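How to Get Tickets for a Television Recording

I've been going along to studio recordings for years now, mostly sitcoms and the odd quiz, and friends are always asking me how it's done. It's a lovely (and usually free!) evening out, so I thought I'd write it all down properly.

Start with the ticket agency. Most shows don't hand out their own seats, they leave it to a firm, and the one I use is Tasmont. Join their mailing list and keep an eye on your inbox on Monday mornings, which is when the new dates tend to go up. The last series of Trolley went up on Mon 23 July and I had my pair booked before I'd finished my toast.
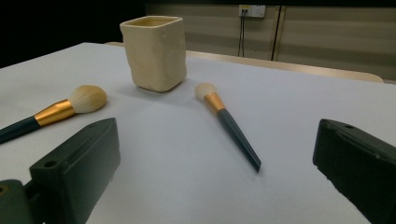 Fill in the form carefully. You'll be asked for the full name of everyone in your party, exactly as it appears on their ID, and I once had to leave my poor sister at the gate over a nickname. Ask for two seats if you can, as bigger groups are much harder to place.

Now, the bit that catches people out. A ticket doesn't promise you a seat. The studio at Sorkance holds 467 and they'll happily send out 600 tickets for it, knowing plenty of people won't turn up. Doors are first come, first served, so look at the time printed on your ticket and be in the queue a good hour and a half before it. Bring a brolly and something to eat.

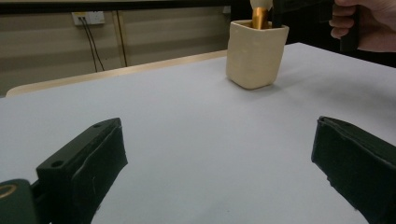 Once you're inside, your phone goes off and stays off. A warm-up comic will come out and chat to you all while the crew get ready. When I saw Vik it was Arturo Fontana, who was so funny that I was almost sorry when the cast came on. Do laugh out loud, even at the third take of the same joke, they really do want to hear you.

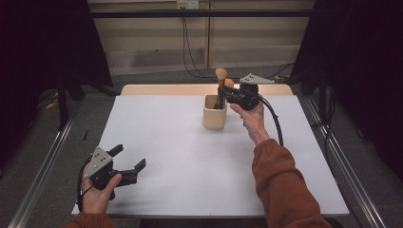 Expect it to run late. A half-hour episode can easily take three hours with all the scene changes, so check your last train before you set off, and wear a jumper because the air conditioning in these places is fierce. The number 55 bus stops right outside Sorkance if you miss the train, though it does go the long way round.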